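**Dornero hand-held gripper kit, two-finger, self-build**

Seller: Drovotness
Condition: new, unassembled
Price: 335

The Dornero is a two-finger gripper you hold and work by hand. It is meant for people building a robot arm at home or in a shared workshop who want to try out grips and record them before the arm is finished. The fingers open and close on curved links, and the same pads can be moved over to the arm later.

In the kit:

- gripper body and both fingers, black
- 12 blue pads with a cross-hatched face
- 9 spare pivot screws
- camera bracket
- printed build sheet

You will need a small screwdriver, thread lock and a free evening. Camera and battery are not supplied. Tighten the pivot screws until the fingers stop rattling, then back off a touch. If one finger lags behind the other, the links are too tight on that side.

Soft goods are the hardest test for any two-finger build – the pads have to pinch cloth without skidding off it. Start with something thick and padded, laid out flat, and take it by the hem. Thin shirts can wait. 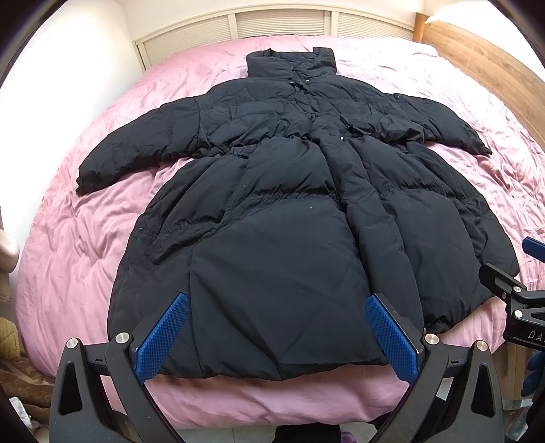

Takács wrote to ask whether the pads also hold on slippery linings, and said that on an older build the left one kept turning on its screw whenever a heavy jacket was lifted. The pads in this version sit in a shallow slot and can't turn. On very smooth lining, close the fingers slowly and take a fold, as a single layer may slide out.

Pads wear at the tips first. Wipe them with a damp cloth and change both together. Replacement pads come in packs of 12 and fit the earlier Dornero body too, with the old washers left off.

Posted in a flat box. Returns accepted if the screws are still bagged.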